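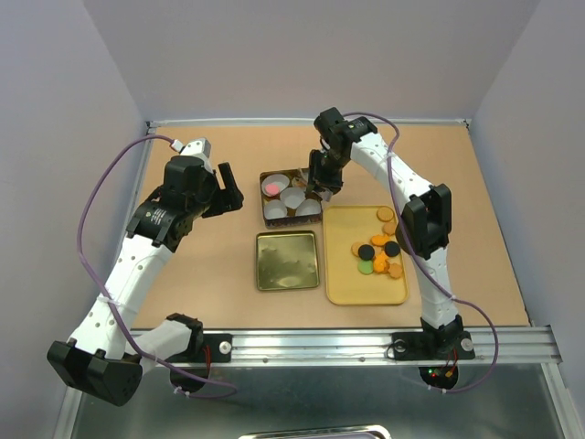

Mayo, ya casi de noche

Querido cuaderno, hoy vuelvo a escribirte desde el taller, con las manos oliendo a mantequilla y a aceite de tornillería, que es una mezcla a la que me estoy acostumbrando más de lo que debería. Mireille ha bajado a media tarde con las galletas y nos hemos quedado las dos mirando la mesa como quien mira un belén recién puesto – los dos brazos blancos a cada lado, la lata oscura al fondo con sus papelitos de magdalena y la bandeja amarilla llena. ¡Qué ilusión me ha hecho! Hace un mes aquello era un tablón y una bolsa de tuercas.

Lo de hoy era sencillo de decir: coger una galleta de la bandeja y dejarla en un papelito dentro de la lata. Las redondas se dejan coger bien, sobre todo si están un poco separadas de las demás. Las naranjas, las de forma de flor, son otra historia, porque la pinza negra entra por donde puede y, si pilla un pétalo, la galleta gira y se escapa. Yannick Masson opina que hay que forrar los dedos con algo blando (él todo lo arregla forrándolo con algo blando, también su bicicleta), y puede que esta vez tenga razón. Mañana pruebo con un trocito de goma de la caja de retales.

El carril de aluminio me tiene contenta. Cuando los brazos iban atornillados directamente al tablero, cada vez que quería moverlos un dedo tenía que sacar cuatro tornillos y volver a taladrar, y el tablero viejo acabó como un colador. Ahora aflojo, deslizo, aprieto y listo. Eso sí, el brazo izquierdo se me había quedado flojo y al levantar el codo hacía un cabeceo muy feo, como de persona que se duerme en misa. Le he dado otra vuelta al perno de la base y se ha calmado.

Con el cable morado he perdido media tarde, lo confieso. En el izquierdo hace un arco muy grande por fuera y lo tengo sujeto al brazo con una brida blanca, y si la pongo demasiado arriba tira de la muñeca, y si la pongo demasiado abajo el cable se mete donde no debe. La he cambiado 7 veces, las tengo apuntadas en la libreta con su dibujito. Creo que la última es la buena, pero también lo creí con la anterior.

Parveen ha llamado desde Tratemgate para preguntar cómo íbamos y me ha tenido un buen rato al teléfono con el asunto de la velocidad. Ella bajaría al brazo derecho a la mitad cuando se acerca a la lata, y yo le he dicho que sí, que claro, pero que entonces cada galleta tarda una eternidad y a Mireille se le acaba la paciencia. Hemos quedado en bajarla solo en el último tramo. Luego me ha contado lo de su mudanza y lo del gato, y se me ha enfriado el té por segunda vez.

El programa lleva ya casi 2.000 líneas y la mitad son comentarios míos, que escribo como escribo aquí, sin saber parar. Solange dice que un día lo va a imprimir y encuadernar. Quiero dejarlo más limpio antes de que vengan los de Perrin a usar el banco grande, y de paso ordenar los cajones de los motores, que dan pena.

Cosas para mañana, que si no las escribo se me van: la goma de los dedos, pedirle a Yannick la llave pequeña, comprar más papelitos de magdalena y preguntarle a Mireille si puede hacer las flores un pelín más gruesas. Le he guardado unas galletas a su padre. Subo a cenar, que ya me han llamado dos veces y huele a sopa desde la escalera.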